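공용 작업실 목재 상판 및 작업대 점검표 (의견란 포함)

시설: Katthorpe 공용 작업실 1층
점검 주기: 분기별, 이번 회차는 4월
점검자: Adesuwa Ugwu
확인: Uchenna Ogbonna

이번에는 의견란을 좀 길게 썼습니다. 지난 회차보다 상태가 좋아진 곳이 많아서 쓰다 보니 신이 났어요! 급하신 분은 '조치 필요' 항목만 먼저 보셔도 됩니다.

1. 상판 표면

1-1. 갈라짐, 들뜸, 거스러미: 양호
의견: 손바닥으로 결 방향, 결 반대 방향을 다 훑어 봤습니다. 창가 쪽 작업대 모서리에 거스러미가 하나 있어서 그 자리에서 220방 사포로 정리했습니다. 나머지는 정말 매끈합니다. 겨울 난방철을 지나고도 이 정도면 기름칠을 꾸준히 한 보람이 있네요.

1-2. 집성 접착선 벌어짐: 양호
의견: 접착선마다 얇은 틈새 게이지를 대 봤는데 들어가는 곳이 없었습니다. 밝은 단풍나무는 접착선이 잘 안 보이니 손전등을 낮게 눕혀서 비춰 보세요. 그림자가 생기면 벌어진 곳입니다.

1-3. 오일 마감 상태: 조치 필요(경미)
의견: 물방울 시험에서 싱크대 옆 상판만 물이 금방 스며들었습니다. Nallero 상판용 오일을 한 번 얇게 바르고 하룻밤 두면 될 것 같습니다. 바른 날은 사용 금지 팻말을 꼭 세워 주세요.

1-4. 기름 묻은 걸레 처리: 양호
의견: 뚜껑 있는 금속통, 물 채움, 라벨까지 전부 합격입니다. 오일 걸레는 뭉쳐 두면 스스로 열이 올라 불이 날 수 있으니 일반 쓰레기통에는 한 장도 넣지 마세요. 제가 이 점검표에서 가장 좋아하는 항목인데, 세 회차 연속 합격이라 뿌듯합니다.

2. 하부 구조와 고정

2-1. 다리 수평, 흔들림: 양호
의견: 대각선으로 눌러도 움직임이 없습니다. 문 옆 작업대는 바닥이 살짝 기울어 있어 조절발을 반 바퀴 돌렸습니다.

2-2. 상판 고정 철물: 조치 필요
의견: 8자 철물 나사 두 개가 헐겁습니다. 너무 꽉 조이지는 말아 주세요. 나무는 계절마다 폭이 늘었다 줄었다 하는데, 꽉 잡아 버리면 상판이 갈라집니다. 부품 번호 2759, Billmont 서랍장 둘째 칸에 여분이 있습니다.

2-3. 가장자리 걸림, 날카로운 모서리: 양호
의견: 옷소매가 걸릴 만한 곳을 앞치마 끈으로 훑으며 확인했습니다. 조금 우스워 보여도 아주 잘 찾아지는 방법이에요.

3. 전기와 조명

3-1. 콘센트, 누전 차단기 시험 버튼: 양호
의견: 버튼을 누르자 모두 바로 떨어졌고 복귀도 잘 됩니다.

3-2. 바닥 전선 정리: 조치 필요(경미)
의견: 집진기 연장선이 통로를 가로지릅니다. 벽 쪽으로 돌리고 덮개를 씌워 주세요. 자산 번호 3287 연장선은 피복이 눌려 있어 폐기함에 넣었습니다.

3-3. 작업면 조명: 양호
의견: 새 등으로 바꾼 뒤로 나뭇결이 훨씬 잘 보입니다. 톱질선 긋기가 이렇게 즐거울 수가 없습니다!

4. 목재별 참고

밝은 단풍나무에 짙은 줄이 섞인 상판은 점검할 때 헷갈리기 쉽습니다. 줄무늬 자체는 나무의 색 차이일 때가 많고 결함으로 적을 일이 아닙니다. 손톱 끝이 걸리는지, 물을 한 방울 떨어뜨렸을 때 선을 따라 번지는지를 보고 판단하세요. 색만 보고 '균열'로 적은 기록이 예전 점검표에 몇 건 있어서 이번에 모두 정정했습니다.

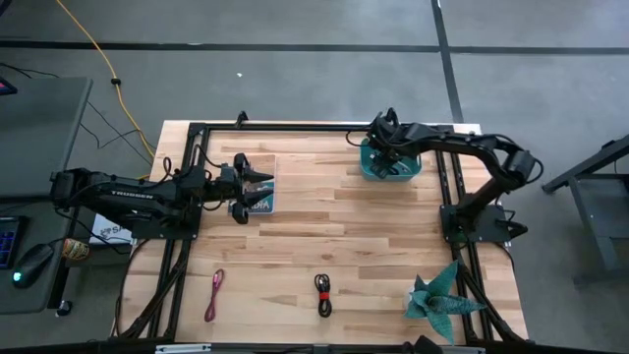
Uchenna Ogbonna: 줄무늬 설명 반갑습니다. 저도 처음엔 색이 짙은 줄을 전부 갈라진 걸로 적었거든요. 한 가지 보태자면, 물방울 시험은 오일을 바르기 전에 해 주세요. 바른 직후에는 다 합격으로 나옵니다. 2-2번 나사는 제가 일요일 오전에 손보겠습니다.

좋은 의견이라 다음 양식의 1-3번에 '오일 도포 전 실시'라고 넣겠습니다.

5. 비상 대비

5-1. 소화기 압력, 봉인: 양호
의견: 관리 번호 877, 바늘이 녹색 구간에 있습니다. 앞을 막고 있던 합판도 치워져 있네요. 감사합니다!

5-2. 구급함: 조치 필요(경미)
의견: 가시 뽑는 핀셋이 없습니다. 쓰신 분은 제자리에 돌려놓아 주세요. 세안액은 유효기간 안입니다.

조치 목록
싱크대 옆 상판 오일 도포: Ugwu
8자 철물 나사 조임: Ogbonna
집진기 연장선 이동 및 덮개: Lawal 설비에 요청함
핀셋 보충: Ugwu

조치가 끝나면 항목 옆에 이름과 시각을 적고, 점검표는 출입문 안쪽 파일에 다시 꽂아 주세요.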